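Rally Site Checklist, Ivell Town Hall Lawn
Walked at 6 a.m. by Poppy Wragg, march safety lead
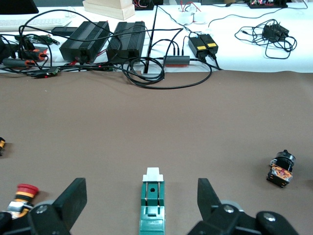

Who has to be told before we march on the road?
The Stekton roads office and the police liaison, both in writing. Sidewalk marches only need the liaison, provided we stay on the sidewalk, a thing we have never managed.

Permit on site: OK. In my coat. Please stop photocopying it.

Crowd limit posted: OK. The lawn is rated for 3,000. The organizers expect that many and the city expects 50. I have planned for weather.

Fire lane, Heywood Street side: FAIL. Blocked by our own sound truck. Driver says he was told to park there. By me, apparently. Moved.

Marshals: 19 signed up, vests for 6. The rest get armbands, or tape.

First aid tent: OK. Sign faces the hedge. Turn it.

Stage steps: Loose rail on the left. Speakers to use the right, whatever their politics.

Legal observers: OK. Hotline number on the back of the flyer, in a type size meant for ants. Reprint.

Route to Holtgate Bridge: Walked once. Open trench by the bank, now coned. Recheck at noon.

Water: Still in the van. Keys still with the driver.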